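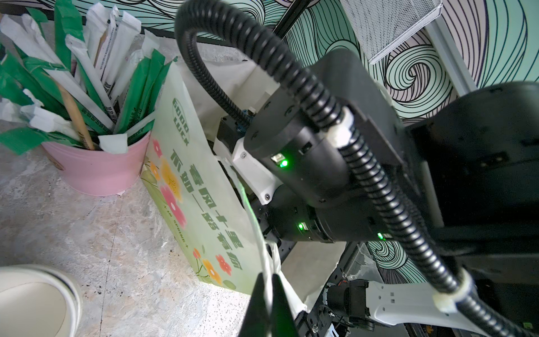 Home Articles Issues For Authors Contact

4.2. Lids, cups and the habit of return

The second part of the study concerns customers who buy hot drinks to take away. In Kutville we collected 412 short questionnaires in 8 cafés, and 137 of them came from people who said they buy such a drink on every working day. The questionnaire was first written by Zoriana Hrytsenko and then shortened by Wayne Gagnon, as the pilot version in Brurnach was found too long by the respondents.

We asked separately about the cup and about the lid. This separation proved useful. Many respondents had a clear opinion on what should be done with a paper cup, but they hesitated over the lid, and several left this line empty. The two parts are often of different materials (Figure 2), and the local sorting rules treat them differently. In Brurnach the rules are printed on the bins. In Kutville they are given only on the website of the town.

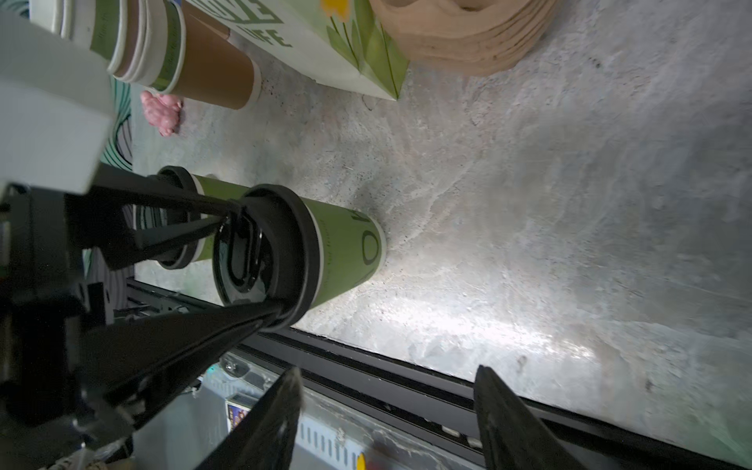
Figure 2. Green paper cup with a black plastic lid, lying on its side on a countertop.

We use the term "return" for any case in which the customer brings the cup back to a café, also when it is not the café where the drink was bought. The deposit scheme of Batista accepts such returns, while the scheme of Jultell does not. Respondents mixed up these 2 schemes quite often. For this reason we do not report the answers on deposit value by scheme, and they are given only together in the appendix.

One limit of the data should be mentioned. The questionnaires were filled in at the counter, so people in a hurry are probably underrepresented. We tried to correct this with a short form of three questions, but the answers to it were too few to be used in the comparison of the two towns.

This site uses cookies to remember your settings. Accept Decline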